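Meketti Releases Parkach, a Tool for Updating Old Blog Posts

January 2021

For immediate release

Meketti, the publisher of software for independent bloggers, today released Parkach, a web-based tool that helps writers find, review and update older posts. Parkach works with any blog that has a public feed or a sitemap. It is open to new accounts now.

Many bloggers plan new posts carefully and leave older ones alone for years. Links break, prices change, and products are dropped by their makers. Readers who come in through a search engine often land on these pages first. Parkach reads a blog's full archive and builds a work list from it, with the posts that need attention closest to the top.

The tool was tested from October by 53 bloggers who write about homes, cleaning, food, sleep and personal health. Their archives ranged from a single year of posts to more than 14 years. Changes made during the test include a shorter setup page, a way to mark a post as finished for good, and a plain-text export of the work list.

What Parkach does

Parkach checks each post for dead links, missing pictures, dates in the title and mentions of past events. It also groups posts that cover the same subject, so that a writer with several short pieces on washing pillows, for example, can decide whether to join them into one. The tool does not rewrite anything. It does not suggest wording, and it does not publish changes to the blog. All editing takes place in the writer's own blogging software.

Each item on the work list opens to a short note that says what was found and where. Writers can add their own comments, set an item aside or pass it to another person on the same account. Items that have been set aside come back after a period the writer chooses.

A weekly email lists the posts picked for that week. The default is one post. Testers with small children or full-time jobs asked for a setting that skips weeks, and this was added before release.

Languages

Parkach is available in English and Vietnamese. The Vietnamese edition was prepared with Mạch, a network of Vietnamese-language lifestyle blogs, whose members took part in the test and wrote the help pages for that edition. Meketti and Mạch plan to keep working together on search within archives that mix the two languages.

Moving from Jurnier

Users of Jurnier, Meketti's editorial calendar, can sign in to Parkach with their existing account. Posts scheduled for review in Parkach will show in the Jurnier calendar in a separate color. Jurnier itself is unchanged and will continue to be sold on its own. Calendars made in Jurnier before the release do not need to be converted.

Price and availability

Parkach costs $15 a month for one blog. An account for up to 20 blogs, meant for small networks and agencies, is available on request. Blogs with a small archive can use the link check free of charge, without the weekly email or the grouping of related posts. Accounts can be canceled at any time, and the work list can be downloaded before an account is closed.

Existing Jurnier subscribers will receive a message with details of a combined plan. The combined plan is billed yearly only.

Help pages, a list of supported blogging software and a sample work list from a home care blog are posted on the Meketti website. Bloggers who write reviews of software may ask for a trial account through the press page.

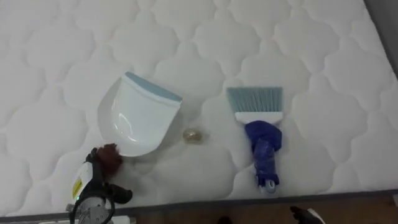

About Meketti

Meketti makes planning and archive software for people who run their own blogs. Its products are Jurnier and Parkach. Press questions can be sent through the contact form on the company's press page.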